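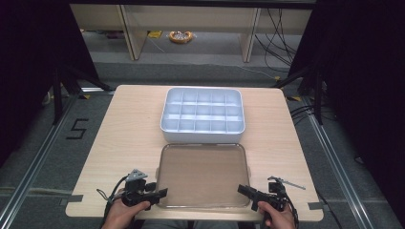 Brarach hand-held demonstration grippers, pair

Trigger-operated two-jaw grippers for showing a task by hand, without the robot present. Supplied as a left and a right. Sold by Cotwood.

We are wary of most claims made for this sort of kit, so here is what we are prepared to say about it. You hold one in each hand, squeeze the trigger and the jaws close. The movement is recorded and can be used to train an arm fitted with matching jaws. Whether the arm then does the job well depends on your recordings, your software and a fair amount of luck. The maker's leaflet says "teach any task in minutes". We have left that line off the box label.

Good for: two-handed table work such as fitting lids, opening cases and sorting small parts into trays.
Less good for: anything that needs fingertips. Thin lids lying flat on a table are harder to pick up than you would expect, and new users should allow 30 practice goes before keeping any recordings.

In the box
Left gripper, right gripper
2 cables, one per gripper
Spare jaw pads
Printed set-up sheet

Cables: both grippers are wired. The cables do get in the way - mostly behind the wrist - and Brarach has no cordless version on sale.

Compared with remote control: the Stubbs desk controller costs more and is slower to work with, but it moves the real arm, so you find out at once what the arm can't reach. With hand-held grippers you may find out after 40 recordings. Buyers with the budget should try both.

Software: records to Clinora, version 13 or later. Older versions will open the files but drop the trigger data.

Returns: unused pairs only. Single grippers are not sold separately.

Questions before ordering go to Naa Eshun on the Cotwood sales desk.

Page last checked August 21, 2023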